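Makar @ Eskola
1/6 Comparatif de mors pour pince tenue à la main. Deux jeux : Vemomell (bloc nu) et Lokaser (garniture caoutchouc). Même table en bois clair, même opérateur.

2/6 Réglage du cadrage avec les mors ouverts, avant la première prise.
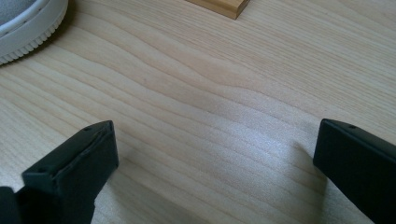

Mors noirs, position ouverte. Au fond, un petit bloc de bois.

3/6 Protocole : 1 000 cycles par jeu, fermeture complète, consigne de force identique. Relevé du glissement à chaque prise.

4/6 Côté garnitures, l'usure se concentre sur les bords. Lambeau décollé en haut à gauche, déchirure en pointe à droite.
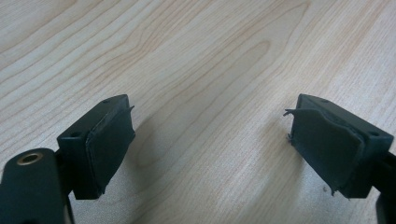

5/6 Le glissement augmente dès que le bord se soulève. Je recolle et je relance une série en octobre.

6/6 Fichiers CSV sur demande. Pas encore de mesure sur pièces huilées.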